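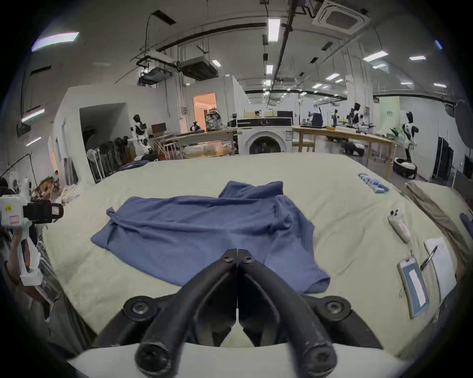

How often should resin wicker garden chairs be washed?

Twice a year is enough in most gardens: once before the chairs go into storage and once when they come out. Chairs under trees need an extra wash in summer to remove sap and pollen.

Cleaning and storing resin wicker chairs
Posted by Kaj Hedegaard, 2024-11-21

The steps below apply to chairs with a flat or round resin weave over an aluminum or steel frame. Natural rattan must not be soaked and is covered on a separate page.

What you need
Bucket
Mild dish soap
Soft brush with long bristles
Garden hose with a spray nozzle
Wax paste for metal feet
Breathable cover

1. Remove the cushions. Close the zippers and set the cushions aside.

2. Turn each chair upside down and tap the frame with the palm of your hand. Brush out loose dirt along the direction of the weave. Brushing across the strands pushes grit under them.

3. Mix 25 ml of dish soap into a bucket of lukewarm water. Stronger mixes leave a film that attracts dust.

4. Wash the underside first, then the back, then the seat. Leave the soap on for two minutes. Do not let it dry on the weave.

5. Rinse with the hose. If you use a pressure washer, fit the wide fan nozzle and stay well back. A narrow jet will lift strands out of the frame channel.

6. Stand the chair on its front edge to drain. Water collects in the hollow legs, so pull the foot caps if they come off by hand.
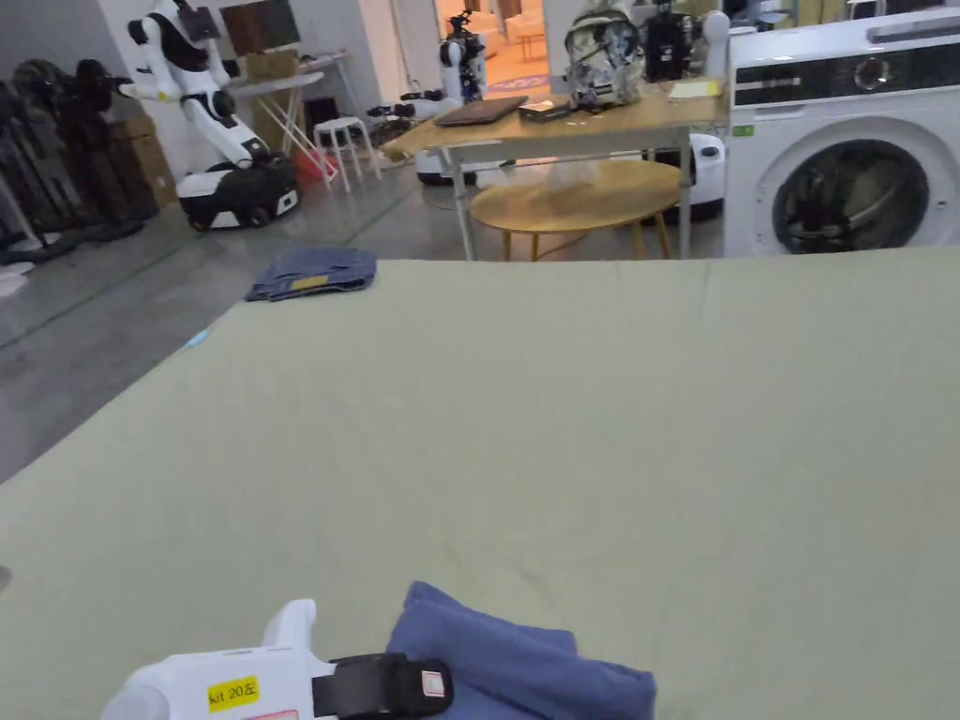
A blue garment and folded jeans on a green tabletop.

7. Check the frame for rust. On steel, sand any spots with 1000 grit paper, wipe clean and touch up with matching paint. On aluminum, white powder can be wiped off with a damp cloth.

8. Tuck loose strand ends back under the nearest crossing strand with a blunt screwdriver. Fix the end with a drop of clear flexible glue. Hold it with a clothespin until the glue sets.

9. Apply a thin coat of wax paste to bare metal feet and refit the caps.

10. Stack the chairs only when fully dry. Put a strip of felt between the arms. The Thoroddsen armchair has a wide seat and marks easily when stacked, so store it single.

Storage
An unheated shed is suitable. Keep the chairs off bare concrete. If they must stay outdoors, tie the cover at the legs and leave the lower edge open for air. Lift the cover in February and check for damp.

Cushions go indoors, on edge, in a cotton bag.

Related pages
Replacing a broken strand
Oiling a round teak table
Foot cap sizes for Ovside chairs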